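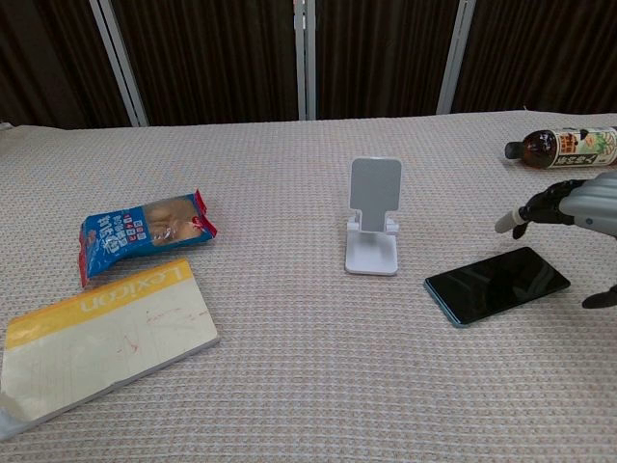
Small thread about tables, because I've been thinking about them all morning and my sister has stopped answering my texts. 1/

My grandmother's rule was that a table is for eating and for homework, and anything else on it by suppertime went into a paper sack on the back porch. I lost a lot of barrettes that way. I grew up and became a person who puts EVERYTHING on the table. 2/

And you know what, I like it! A snack, a fat old dictionary, something to drink, the phone, a bit of plastic to prop the phone on. You can tell a day is being lived there. I'm very fond of a bare table in a magazine but I wouldn't know where to sit. 3/

The dictionary people will understand me. I have one from college with the cover scuffed half to death and I still reach for it, even with a phone lying right there that could tell me faster. I looked up "pellicle" in January and came away with 2 other words I've used since (pelmet and pelf, if you're wondering). 4/

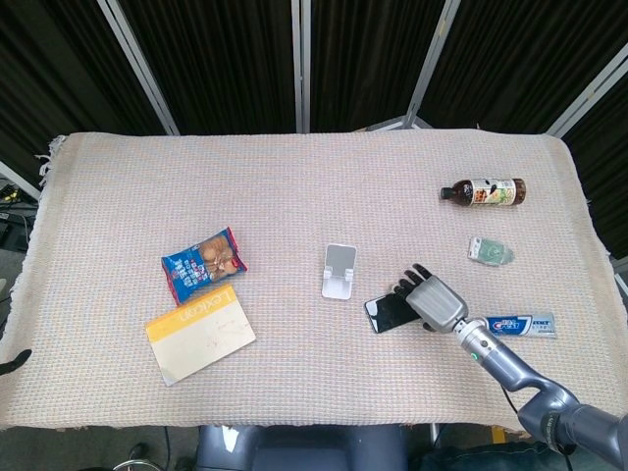 Now, phone stands. I was against them for years. I thought a phone could lean on the sugar bowl like it always had. Then Dolores Ruiz-Ortega, who I used to work with at Gallagher, mailed me a little white one with no note in the box, and I've been a convert ever since -- when I remember to put the phone on it. Mostly the phone lies flat next to the stand and the stand just keeps it company. 5/

Toothpaste on the table I will also defend. It comes out of the shopping bag, it gets set down, and it lives there until somebody is going upstairs anyway. In our house that can take days. We once had a tube that sat through a birthday dinner. 6/

What I do insist on is a cloth. Get one with some texture to it, a pale beige or a cream, and all your odds and ends look like you meant to put them there. A woven one with a bit of color in the threads hides toast crumbs beautifully. I paid 18 dollars for mine and I've washed it more times than I've washed the car. 7/

Fringe is up to you. I love a tassel but the cat does too, and she has more free time than I do. 8/

Anyway, I'm supposed to be clearing mine off before lunch and I've moved one envelope. Tell me what's on your table right now, and please don't tidy it first -- I want the real list, coupons and all. 9/9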